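3.2 Where did the paste go?

I came to this question the way most people do, by losing something. I had copied a long paragraph, then copied a web address on top of it, and the paragraph was gone. So when Felicja Stępień and I sat down to plan the study, I already had a favorite topic.
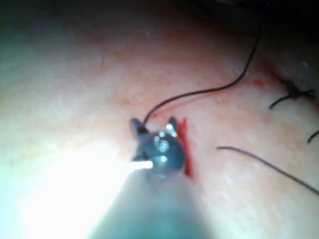 Figure 4

We asked 29 office workers at Lavport to turn on clipboard history, the little list that remembers the last several things you copied, and to keep using their computers as usual through January. Before that, only 5 of them had ever opened the list (I was one of the people who hadn't, and I've been typing for a living since college!). Thijs Kuipers wrote a small logging tool we called Prukex. It noted when somebody opened the list and which entry they picked, and it never stored the copied text itself. We were strict on that point, and I'd do it the same way again.

Prukex recorded 570 openings. In 533 of them the person went on to paste something, and in the remaining 37 they closed the list and went back to work. I had expected far more of those empty visits, but Griet Michiels, who ran the interviews, wasn't surprised at all. Her people told her they opened the list when they already knew what they wanted back.

The keyboard shortcut gave us more trouble than I'd like to admit. Several people kept pressing the ordinary paste keys out of habit, got the newest item, undid it, and only then remembered the list. Prukex didn't catch those false starts, so our counts leave them out, and Section 5 comes back to what that means for the totals.

Pinning was another matter. A pinned entry stays put when the computer restarts, and people who found the pin early on used it for addresses, sign-offs and the same three polite replies (mine is still "Thanks, got it"). Arnout Aerts thinks pinned items should be looked at separately, and the next section does that.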